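How to Read a Customs Seizure Notice Before You Pay Anyone

Start with the date. The clock for contesting a seizure usually runs from the day the notice was mailed, whatever day you opened it. Keep the envelope.

Next, find the legal section cited. "Undeclared goods" and "prohibited goods" are separate problems, and a form letter that mentions both tells you very little. Write to the office listed and ask which one applies. 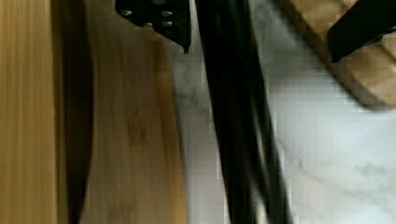

Wood grain beside a marble-patterned surface.

Then check the value. My own notice put a box of hand tools at $1,375. I had paid $160 and had the receipt. I'm told these figures get reviewed. I have my doubts, so send a copy of the receipt and keep the original.

Be wary of "release agents" who call first. One quoted Amparo Alcaraz $86 to "expedite" her file, and couldn't give her the case number printed on her own letter. 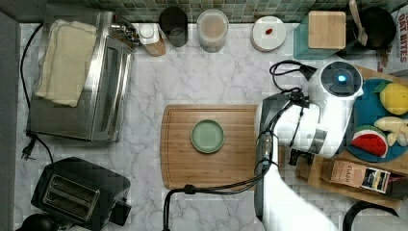
If you do hire help, ask what they will file, with whom, and by when. Get it in writing. Iker Calvo paid up front in January and got one page back, mostly his own letter retyped.

Last, send your petition by a method that gives you a delivery record, and put the case number on every page.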